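The one-minute T-shirt fold, and other laundry advice I no longer believe

Tuesday, March 25, 2025

Every few months someone sends me a new way to fold a T-shirt. You pinch it here, cross your arms, flick it, and the thing falls into a perfect square like a napkin in a restaurant. I've tried most of them. I've also watched what happens to the shirts two days later, when somebody goes digging for the blue one, and I have opinions.

My main complaint is that folding tips are always shown with a brand new shirt, heavy cotton, pressed flat. Mine have been through the wash a hundred times. The side seams have twisted, the hem curls up, and the neck has gone wavy. No flick in the world sorts that out.

What I'll grant is that the surface matters. Folding on the bed is miserable. The mattress gives, the doona or quilt bunches up underneath, and you end up chasing the sleeves. A hard table at hip height is better, and you don't need a special board with flaps. I bought the Ilano one years ago and it's been under the couch in Grenstead ever since, as far as I know. We moved and I didn't go looking for it.
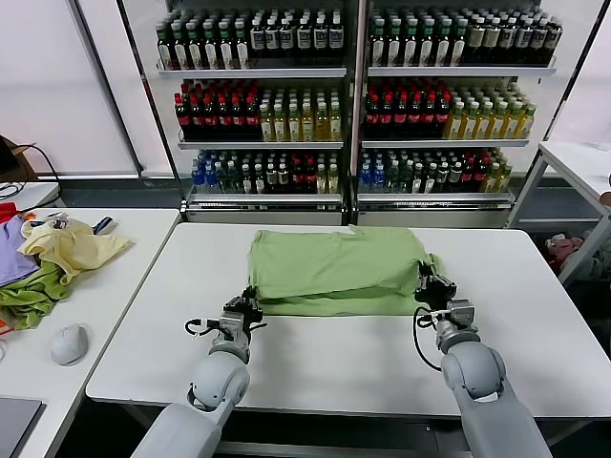 Soft knits are where the tidy methods fall down. Cotton jersey holds air, and if you fold quickly you trap it between the layers, so the bundle looks finished and then sits up like a cushion. The light green one has that slightly puffed top, with creases through it, even on a smooth table with plenty of bare space in front. Held at both sides like that, you can at least give it a light pull before you let go. Then put your palm flat in the middle and push out to the edges, once each way. It takes a couple of seconds and does more for the pile than any clever crossing of the arms.

Don't pull hard, though. I keep reading that you should "snap" a shirt by the corners to get the wrinkles out. On a woven shirt, fine. On an old tee you're just stretching the hem a bit more each week, and then wondering why it flares. If it's that wrinkled, it sat in the basket too long. Shake it out from the shoulders while it's still warm from the dryer, or hang it by the hem on the line.

Thirds or halves? The vertical-filing people say thirds, always, and standing up in the drawer. I gave it a fair go for 14 weeks. It works if the drawer is full. Take three shirts out and the rest slump over like tired books, and you're refolding the lot. If your drawer is half empty most of the time, stack them flat and stop feeling guilty. If it's jammed, stand them up, but make the bundles a touch shorter than the drawer is deep so they don't catch on the frame.

As for drawer dividers, the Carré set I tried had slots far too narrow for a men's large. A shoebox did the same job. Cut the sides down if they stick up past the drawer.

Things I'd skip altogether:

Tissue paper between layers. It's a T-shirt.

Scented drawer liners. They hide a musty smell for a while, and then you have a musty smell plus lavender. Wash the drawer out with a bit of vinegar and water and leave it open overnight.

Sorting by colour. Looks lovely on the first day. I sort by "wear out of the house" and "paint the fence", and that has lasted since September.

One tip I went in doubting and came out keeping: fold with the print facing out. I thought it was fussy. But I was unfolding and refolding shirts just to see which one I had, and that's how the whole drawer turns to mush.

If you have a fold that survives a teenager, I'm willing to be convinced. Please test it for longer than a weekend first.

347 shares
2 comments

Recent in Laundry and Linen
Do wool dryer balls do anything?
Fitted sheets: roll them up and move on
We tried the Clurkeck airing rack in a small bathroom
Towels that smell fine until they're damp
Getting deodorant marks out of dark shirts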